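Two Presses and a Borrowed Alphabet: Talking Books with Eirlys Lewis

27 March 2024

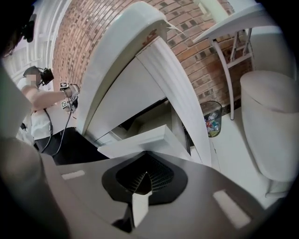
How Nostirby Got Started

I'd wanted to talk to Eirlys Lewis ever since I picked up her little book of harbor poems at a fair in January (and then went back an hour later and bought a second copy for my sister!). She runs Nostirby, a private press with two hand presses and a very long waiting list.

"I was taught by Sieglinde Fröhlich, and she was strict," Eirlys told me. "She'd hold my page up to the window, and if the lines on the back didn't sit right behind the lines on the front, it went in the bin. I went home cross most nights."

Sieglinde left her the bigger press and a few cases of type, short on lowercase k's. I asked how you print a whole book that way. "You print four pages, put the letters back, and set four more. The harbor book took me 238 days. I kept a tally on the door."

On Paper, Ink and Saying No

We got onto borders next, and I could have listened all afternoon. Dörte Kleinschmidt cuts hers in pearwood, and the two of them argue by mail over every leaf. "Dörte wants more vines. I want more margin. She usually wins the title page."

A store once asked for 2,000 copies of the harbor book. Eirlys laughed when I brought it up. "I'd still be printing them. I said they could have 10, and they took them."

The next one is a set of winter folk tales, in black with red initials, and she's still fussing over the red. "It looks orange on this paper. I'm on my fifth tin."

Contact | © 2024 | Back to top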